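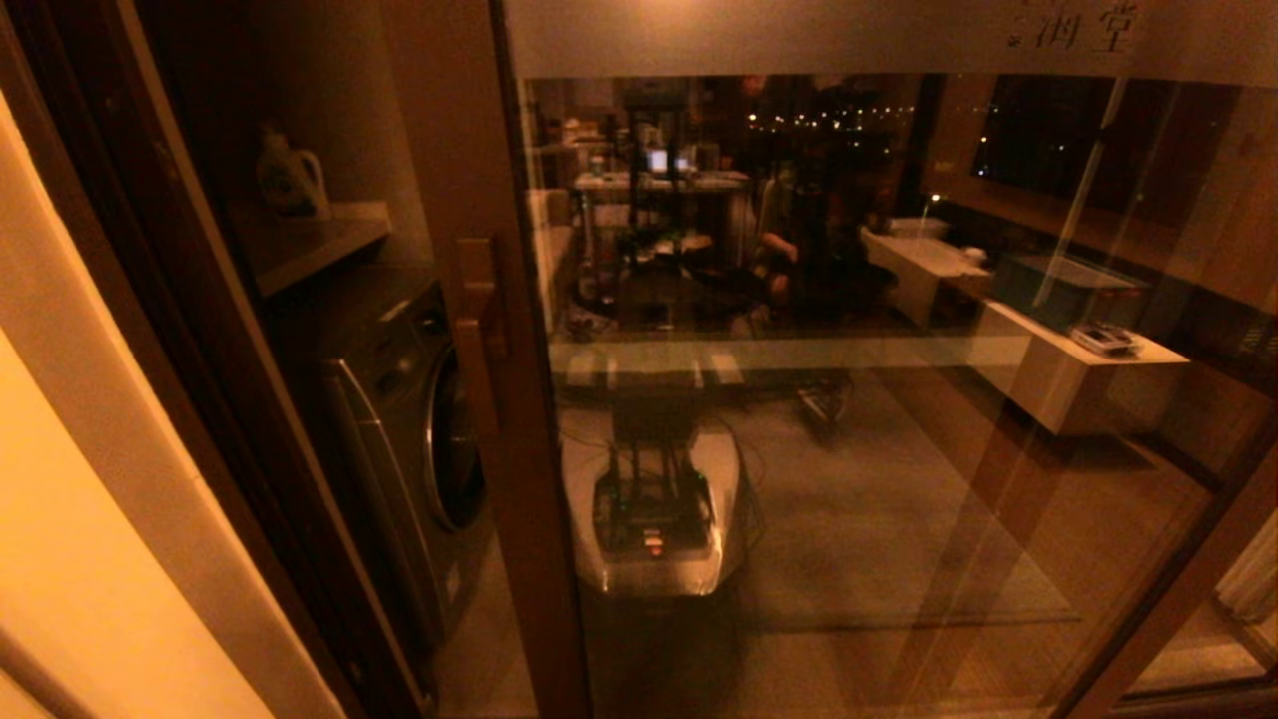

Laundry balcony

A laundry balcony is a small enclosed balcony that does the job of a utility room. I've lived with one for years, so forgive me if I get carried away — I love these things!

Layout

The washer usually goes in an alcove at one end, with a shelf over it for the detergent. Mine is a front loader, and I'd pick one again every time (a top loader needs the space where my shelf hangs, and I'm not giving up that shelf).
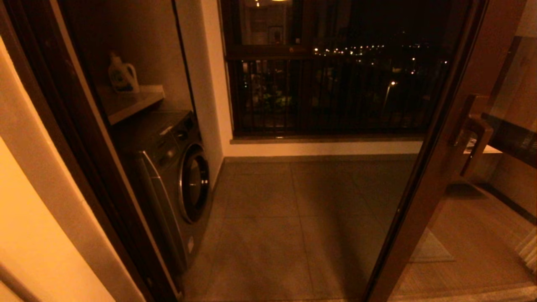 Big square tiles are a good choice for the floor, with very little grout to scrub. My neighbor Saimi Niskanen put down rubber matting instead and swears by it, but I still like tile. Leave some 700 millimeters clear in front of the door so you can crouch down and hunt for socks.

Doors and windows

Sliding glass doors keep the spin cycle out of the living room, mostly.

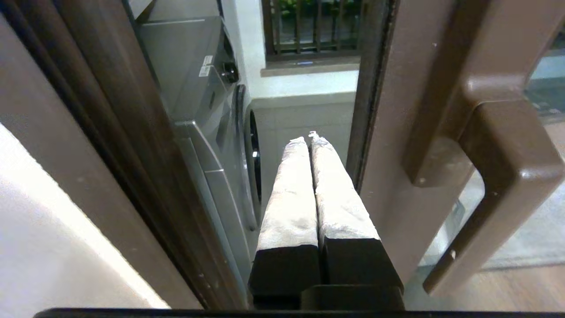

Railings at the window are common too, and they're handy for hanging a damp cloth if you can reach them. I wipe my sill every Wednesday — dust loves a laundry balcony.

See also: Drying rack; Utility room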